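Loditik et les représentants du personnel signent un accord sur l'organisation du travail à l'atelier de Tolau

Communiqué de presse
Tolau, octobre

Loditik, entreprise spécialisée dans la remise en état de matériel informatique professionnel, annonce la signature d'un accord collectif sur l'organisation du travail dans son atelier de Tolau. Le texte concerne les 240 salariés du site, toutes équipes confondues. Il porte sur les horaires, les changements de poste, la rémunération du travail du samedi et la formation. Il entrera en vigueur au début de l'année prochaine pour une durée de trois ans.

La négociation avait été ouverte au printemps, à la suite d'un arrêt de travail de deux jours dans les équipes de démontage et de tri. Les salariés contestaient alors la modification des plannings d'une semaine sur l'autre et le recours répété au travail du samedi pendant les périodes de forte réception. La direction avait suspendu le nouveau planning et proposé l'ouverture de discussions. Neuf réunions ont été nécessaires.

Le projet d'accord a été soumis à la consultation du personnel avant signature. Sur les 240 salariés du site, 205 ont pris part au vote et une large majorité s'est prononcée en faveur du texte. Le dépouillement a eu lieu le soir même, en présence des deux parties.

Des plannings communiqués plus tôt

À compter de l'entrée en vigueur, les plannings seront affichés 12 jours ouvrés à l'avance. Jusqu'à présent, le délai d'usage était de quatre jours. Toute modification ultérieure devra recueillir l'accord écrit du salarié concerné, sauf panne générale ou fermeture du site. Les refus ne pourront pas être pris en compte dans l'évaluation annuelle.

Les deux équipes de journée sont maintenues : la première commence à 6 heures, la seconde à 13 h 30. L'équipe de nuit, mise en place à titre provisoire l'an dernier, est supprimée. Les salariés qui y étaient affectés rejoindront l'une des deux équipes de journée et conserveront la moitié de leur majoration pendant six mois. Ils choisiront leur équipe par ordre d'ancienneté, dans la limite des postes ouverts.

Le temps de pause passe de vingt à trente minutes par équipe. Les dix minutes supplémentaires sont rémunérées. Elles peuvent être prises en une fois ou réparties, au choix de chaque équipe, après discussion avec le chef d'atelier.

Travail du samedi : volontariat et prime fixe

Le travail du samedi reposera désormais sur le volontariat. Une prime de 50 euros brut sera versée pour chaque samedi travaillé, en plus des majorations prévues par la loi. Aucun salarié ne pourra travailler plus de deux samedis par mois, y compris à sa demande.

Lorsque le nombre de volontaires sera insuffisant, la direction s'engage à reporter les lots concernés ou à négocier un délai avec le client. Cette disposition a occupé à elle seule trois des neuf réunions. Volemton, principal donneur d'ordre du site, a été informé du contenu de l'accord avant sa signature et a accepté un allongement des délais de traitement pendant les deux périodes de l'année où les retours de parc sont les plus nombreux.

« Le point de départ, c'était le samedi et le fait d'apprendre le jeudi qu'on travaillait le lundi matin au lieu de l'après-midi. Sur ces deux sujets, les salariés ont obtenu des règles écrites. Sur les salaires de base, nous n'avons pas eu ce que nous demandions et nous reviendrons à la table lors de la négociation annuelle », déclare Zoila Mamani, déléguée du personnel et agente de tri à l'atelier de Tolau.

La direction de Loditik indique pour sa part que le coût de l'accord a été intégré au budget du site et qu'il n'entraînera pas de réduction d'effectif. Aucun départ n'est prévu pendant la durée du texte. Les contrats temporaires en cours à la date de la signature — ils se trouvent pour l'essentiel à la réception et au conditionnement — feront l'objet d'un examen individuel en vue d'une embauche à durée indéterminée.

Suivi de la charge : l'outil Yin encadré

L'accord traite aussi de l'utilisation de Yin, le logiciel interne qui enregistre l'avancement des lots et attribue les tâches aux postes. Depuis son déploiement, plusieurs équipes s'étaient plaintes de l'affichage en continu des temps individuels sur les écrans de l'atelier. Cet affichage est supprimé. Yin continuera de mesurer le temps passé par lot, mais les données nominatives ne seront accessibles qu'au salarié lui-même et au service de la paie. Elles seront effacées au bout de trois mois.

Les objectifs de cadence seront fixés par famille de matériel et révisés deux fois par an avec les représentants du personnel. Un lot signalé comme incomplet, endommagé ou mal étiqueté à l'arrivée sera retiré du calcul. Les salariés demandaient cette mesure depuis l'installation du logiciel, car le temps passé à reconstituer les lots était compté comme du retard.

Une commission de suivi se réunira chaque trimestre. Elle comprendra trois représentants de la direction et trois représentants du personnel. Ses comptes rendus seront affichés à l'entrée du vestiaire et transmis par courriel aux salariés qui en font la demande. En cas de désaccord persistant sur l'interprétation du texte, les parties pourront saisir un médiateur extérieur, choisi d'un commun accord et rémunéré par l'entreprise.

Aucune sanction liée à l'arrêt de travail

Loditik confirme qu'aucune procédure disciplinaire ne sera engagée ou poursuivie contre les salariés ayant participé à l'arrêt de travail du printemps. Deux avertissements notifiés à cette période sont annulés et retirés des dossiers. Les deux journées d'arrêt ne seront pas payées, mais la retenue sera étalée sur quatre bulletins de salaire pour ceux qui le souhaitent. La demande est à déposer au service du personnel avant la fin du mois de novembre.

Les représentants du personnel disposeront en outre d'un local fermé à clé, équipé d'une ligne téléphonique, et de quatre heures de délégation supplémentaires par mois. Le local sera aménagé dans l'ancien bureau des expéditions.

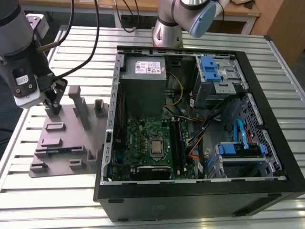
Le volet formation de l'accord ouvre à chaque salarié de Tolau un droit à trois jours par an, pris sur le temps de travail et payés au taux normal. Les agents de tri et de conditionnement qui souhaitent passer au démontage ou au diagnostic seront prioritaires, et un poste vacant devra leur être proposé avant tout recrutement extérieur. Le premier module porte sur les ordinateurs de bureau : travail sur une tour couchée, panneau latéral retiré, identification du bloc d'alimentation et lecture de son étiquette, repérage du processeur et des emplacements mémoire sur la carte mère. Les modules suivants seront consacrés aux portables et aux écrans. Les sessions auront lieu le mardi, par groupes de six, et seront animées par des techniciens du site, qui percevront une indemnité de tutorat. Le texte complet de l'accord peut être consulté sur demande auprès du service communication de Loditik, à Tolau.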